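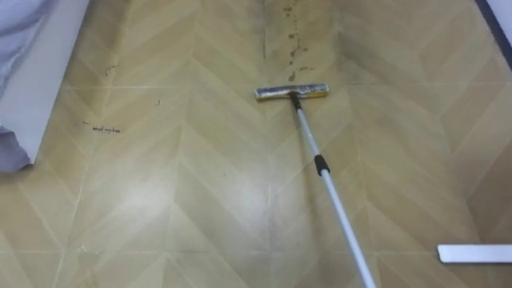
# Kumsa – perception des taches au sol

Kumsa repère les salissures devant une serpillière plate et propose une trajectoire de passage. C'est le module de vision de Grirkura, et on est ravis de l'ouvrir enfin !

## Contenu

- 1204 séquences annotées, vue de tête
- 3 classes : `tache`, `debris`, `reflet`
- masques exportés au format Kino

Les sols à chevrons nous ont donné du fil à retordre : joints clairs, reflets du plafonnier, motif qui change d'échelle avec la distance.
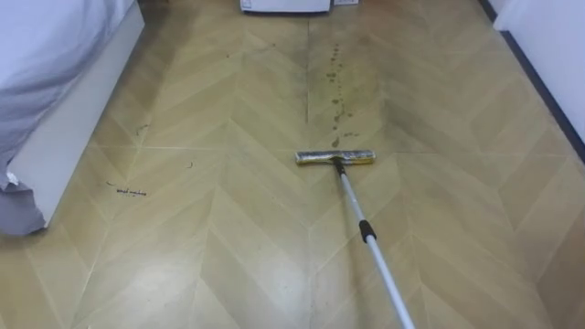
La classe `reflet` a tout débloqué – le planificateur ne part plus frotter une tache de lumière, un vrai bonheur à regarder tourner.

## Lancer

```
kumsa detect --config sol.yaml
kumsa plan --outil plat
```

## Limites

Les cheveux isolés passent encore souvent à la trappe. Le port vers Driltolach est en cours, vos retours sont les bienvenus dans le ticket 2547.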